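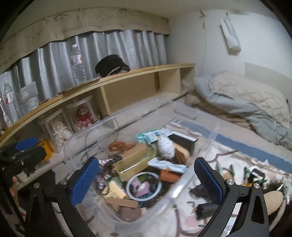 Hand gripper closed on the bin rim, blue pads, Purkport flat.

September, notebook 3, bin slip again

Third go at writing this up. The first two versions were too kind to the log.

What is meant to have happened: the arm at Kostham runs the policy trained on our hand-gripper takes, closes on the rim of a full storage bin, drags it clear of the shelf and lets go. What did happen: it closed, began the drag, and the rim came out of the pads sideways. The arm carried on to the end of its path holding nothing and reported a good grasp the whole way. The bin stopped where it was, skewed. Larysa had her hand on the far side of it and got a knock on the knuckles from the left finger as the arm went past. No broken skin. She has written it in the accident book, and I have asked that it stays there under "contact with moving arm" and doesn't get moved to "near miss", as Kobzar's people would like.

Kobzar's explanation, by phone at 10.20: worn pads. I don't believe it. I have the same pattern of pad on the hand tool, diamond texture, blue, and I can still feel the points with a thumbnail. The arm's set went on after mine and has done fewer closes. If wear were the trouble I'd expect the hand tool to slip first, and it doesn't. Of course there is a person on the end of the hand tool, and a person cheats. I tilt my wrist when I feel the rim creeping. I've done it for so long that I couldn't say how often.

That is my own guess, for what it's worth. The takes teach a grip that is being rescued all the time by somebody's wrist, and the arm learns the closing and only a bit of the rescue. I can't prove it yet.

The log. 1083 closes recorded on the arm since the last firmware, every one marked "held". Including the one that hit Larysa. So the flag is worthless, or at least it says something other than what we've been reading into it. Went through the Brosorine controller manual again after lunch. "Held" is set when the fingers stop moving before full close. A thin plastic rim does that. So does a rim gripped by its last few millimetres. So, I would think, does a bit of fabric caught between the pads. Nothing in the manual says the flag is looked at again after it has been set. I rang to ask and was told that it is "monitored". Asked by what. They're going to get back to me.

Tried on the bench this afternoon, arm at quarter speed, guard up, nobody inside the tape:

Empty bin, straight pull. Fine every time.
Empty bin, pull 40 mm off centre. Fine, bin swings a little.
Full bin, straight pull. Fine, though the wall bows and I don't like the sound.
Full bin, off centre. Rim walks along the pads and comes out at the corner. Flag still says held.

The last one is the fault. I got it twice and then stopped, partly for the sake of the bin. The curved corner seems to matter: once the pads are on the bend they are touching along a line and no longer flat. Worn pads would make that worse, I grant Kobzar that much. New pads wouldn't cure it.

Also not happy with the stop. The force limit is supposed to trip on contact with a hand. It didn't trip on Larysa's. The limit in the settings file reads 3000, and the limit in the commissioning sheet also reads 3000, and everybody was pleased that they matched until I asked what unit. The sheet gives none. The file gives none. Until somebody shows me a unit and a test against a gauge, I'm treating the arm as having no force limit at all.

Things I've done:
Arm locked off, key in my drawer, tag on the isolator with my initials.
Copied the log off before anyone "tidies" it.
Set of new pads ordered so Kobzar can have his test. Same full bin, same offset, old pads then new.
Asked Larysa to mark the takes where she remembers tilting. She says all of them.

Things I haven't done: looked at wrist angle in the takes against slip on the arm. Should be easy enough, the angle is in the recording. Needs an evening.

Hand takes at the flat can go on, they don't need the arm. Please don't send the new ones to training until the wrist question is settled, we'd only be adding more of the same.

17.45, Brosorine rang back. "Monitored" means it is written to the log. Asked for that in an email.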